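When I rang the woman behind the Clendura supper club to ask if I could come and talk about washing up, there was a long pause and then a laugh. "You want to talk about the worst bit?" I did! She feeds 14 people at a time out of a kitchen not much bigger than my bathroom, and I wanted to know how the plates get round.

She'd put the kettle on before I had my coat off. The club began in March, she told me, with 8 guests and a lot of borrowed crockery. "I had people eating pudding off saucers. My sister's saucers, and she still brings it up."

These days she owns enough, just, but nothing goes in a machine (there isn't one, and there's nowhere to plumb it in). Everything is washed by hand between courses while the next pan is on. "Glasses first, then cutlery, then plates. If you do a greasy roasting tin early on you may as well pour the water away and go to bed." 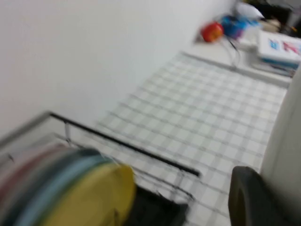 My own plates at home are all white and all chipped, so I asked about buying crockery. She gets hers in dribs and drabs, mostly from the seconds shelf at Espinoza, a shop she talks about the way other people talk about their holidays. She has never bought a matching set and doesn't plan to. The mustard yellow plate at the front of the rack is the sort of thing she means, with pale blue, dark teal and a dusty pink lined up behind it. "If they all match, you break one and you're upset. If they don't, you go shopping."

And tea towels? She pulled a face. "I own 20 and I can never find a dry one." She'd rather let plates drain on their edges and only dries what she needs straight away, which tends to be forks.

I asked whether she'd ever move somewhere bigger. She has looked at a unit on Daltier Road, with a proper double sink, but she'd miss being able to hear the table from the tap. "I get all the gossip," she said, and went to top up the pot.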